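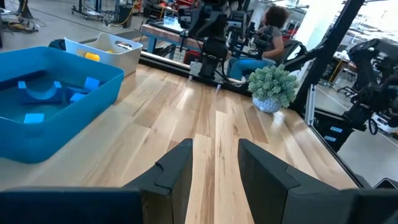 Wrist camera only vs wrist + overhead: is my ablation result real or am I kidding myself?

Asked in Manipulation / Imitation learning. 3 answers

Trying to write up a small result and want a sanity check before I send it round.

Task is block sorting on a tabletop. Blue foam blocks, blue bin, policy has to pick the named shape (arch, cube, rectangular block) and move it. Wrist view is like the one at the top, fingers at the bottom of the image, bin off to the left. Blocks and bin are nearly the same colour which I thought would be the hard part.

Setup:
- 800 teleop demos, collected on our own tables with Dader (our logging stack)
- policy is a plain behaviour cloning transformer, nothing fancy
- two versions, one gets wrist + overhead, one gets wrist only
- 100 eval rollouts each, same start positions

Wrist + overhead got 61. Wrist only got 74. So dropping a camera HELPED. Everyone here expected the opposite. One training seed each becuase we share the GPUs and I got bumped.

Also, I filtered the demos after the first run. Threw out anything with a regrasp, which left 577. Both numbers above are from the filtered set. On the full set I only ran wrist only and it got 66.

Questions
1. is 61 vs 74 enough to claim anything
2. do I need to rerun the full set for both
3. background in the wrist view is pretty busy (other arms, somebody sitting at the far end, a pot plant). Does that matter if it's the same in training and eval?

Deadline is end of June so can't redo everything.

Answer 1 (accepted)

1. Not really, not with one seed. On 100 rollouts each, a 13 point gap is right on the edge by itself, something like p = 0.05 if you treat them as independent. You said same start positions, so pair them up and do McNemar, might buy you a bit. But seed to seed variation in BC can easily be that big and your test doesn't see it at all. Three seeds per arm minimum (arm of the study, not robot arm, sorry). If GPUs are tight do fewer rollouts per seed and more seeds.

2. Yes, or drop the full set number from the write-up. Right now you have three cells of a 2x2 and people will ask about the fourth. Regrasps are where the overhead view might earn its keep, so filtering them out could be what flipped your result. I'd want to see that before anything else.

3. Yes it matters. See if the policy is reading position off the background. Cheap test: move the plant, change what's behind the table, rerun 28 or so of the starts that succeeded. If it falls over you've learned something and it's worth a paragraph.

Also report grasp and place separately. One success number hides a lot.

Answer 2

we saw the same thing on the Brekholm benchmark, wrist only beat two cams by a fair bit. In our case the overhead mount had been bumped partway thru collection and no one caught it for weeks. Check your extrinsics. Overlay a first day image and a last day image and flick between them, takes five minutes

also blue on blue, what's your auto exposure doing? Lock it. Ours hunted every time the gripper went down into the bin and the block edges went to mush

Answer 3

Just use depth.

Comments on Answer 1

Asker: ok ran the overlay from the second answer first as it was quick. Overhead has shifted, not heaps but you can see it. Ugh. Going to throw out the demos after the shift and retrain both with three seeds, will post the table if I get it done in time.

Reply: Good. Keep the old numbers in an appendix, they're useful to someone.

Asker: will do. Exposure was on auto too btw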